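Search this site Enter keyword Go

How to plan a wet day at Brallilside

By Genji Oshima

Most people book Brallilside weeks ahead and then find out the night before that it's going to rain. The tickets are dated, so you either go or lose the money. I have been in the wet more often than in the dry, and it is a perfectly good day out if you change the order you do things in. These steps assume a group with a mix of ages, arriving by car or on the bus from Lerkevska.

Step 1: Check what closes

Rain on its own closes very little. Wind and lightning are what stop the rides. At Brallilside the tall outdoor rides go first, starting with the Asanora coaster, and the chairlift stops at the same time. The log flume runs in rain and closes for lightning. Anything with a roof carries on.

Look at the hourly forecast and write down the hours with strong gusts. If the wind is due after lunch, the coaster has to be a morning job. If the whole day looks windy, treat the coaster as a bonus and tell the children so before you leave home.

Step 2: Sort out clothes the night before

Pack the following for each person:

- a waterproof jacket with a hood
- a spare pair of socks in a plastic bag
- a full change of clothes for anyone under 7
- shoes that lace up

Umbrellas are not allowed in the queue lines and you will be asked to leave them at the entrance to each ride. Ponchos are sold in the park but they are thin, and the staff on the coaster will ask you to take them off before boarding. Bring a jacket that zips.

Jeans are a poor choice. They stay wet all day and the seats in the Hoshino Theatre are cold to begin with.

Step 3: Arrive for the gates

The car park opens before the main gates. Park as near to the covered walkway as you can, which means turning left after the barrier even though the signs send you right. The left side fills more slowly and the walk is shorter.

If you are coming by bus, sit on the same side as the doors. The stop has a small shelter and the queue for tickets forms away from it, so send one adult ahead to hold a place while the others stay dry.

Bag search takes longer on wet days with everybody's coats in the way. Open your bags before you get to the table.

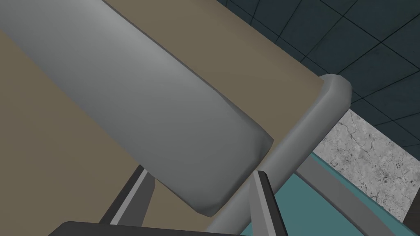 Once you are through, don't stop at the shops. They are on the way out as well and they will be much quieter then than they will be at midday, when the whole park goes in there to dry off.

Step 4: Do the outdoor rides first

Go straight to the Asanora coaster. On a wet morning the queue can be 20 minutes or less, and the back half of it has no cover at all, so you want it as short as possible. The single rider line is open in all weathers and is worth using if the older ones don't mind being split up.

From there, walk round the lake clockwise and take the outdoor rides as you come to them. Leave the flume until last. You'll be wet enough already, and there are lockers beside the exit where you can put the dry clothes before you get on. The lockers take coins only, so bring some change.

If a ride closes while you are in the queue, ask the member of staff at the gate for a return slip. They don't always offer one. The slip lets you use the priority entrance later the same day, but it is only good for that ride.

Step 5: Eat early

Indoor seating is the thing that runs out. The lakeside café has room for about 100 people and most of them arrive at the same time. Eat before noon, or wait until the middle of the afternoon and keep everyone going with something from your bag. You can bring your own food in, though not into the café.

The noodle bar behind the carousel has a covered terrace with heaters. It isn't marked as covered on the park map. In February it is only open at the weekend.

Step 6: Spend the afternoon under a roof

The Hoshino Theatre has a show on every hour in the afternoon, and on wet days people start lining up well ahead. Go in through the side doors by the cloakroom, as both sets lead to the same seats. The front rows are nearest the stage smoke, which some small children don't like.

After the show, you have the indoor play barn, the model railway and the aquarium within a short walk of each other. I would do the aquarium last. It has the fewest places to sit, but it stays open later than the others and it is close to the exit.

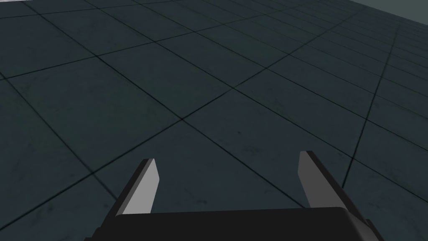

A gripper over a tiled floor (computer render).

Step 7: Know when to ask about tickets

Brallilside does not give refunds for rain. It does have a weather policy, printed on the back of the ticket in small type. If the outdoor rides are all shut for more than 2 hours in a row, you can ask for a return ticket at Guest Services. You have to do it in person and before you leave the park, and you need the original tickets or the booking email. A screenshot of the email has been accepted both times I tried it.

Return tickets cannot be used in the school holidays. Check the end date before you walk away from the desk.

Getting home

The last bus to Lerkevska leaves shortly after closing and does not wait. If you are driving, the lower car park gets muddy near the exit, so keep to the gravel. Put a towel on the back seat before you let anyone in.

Contact | © Genji Oshima | Back to top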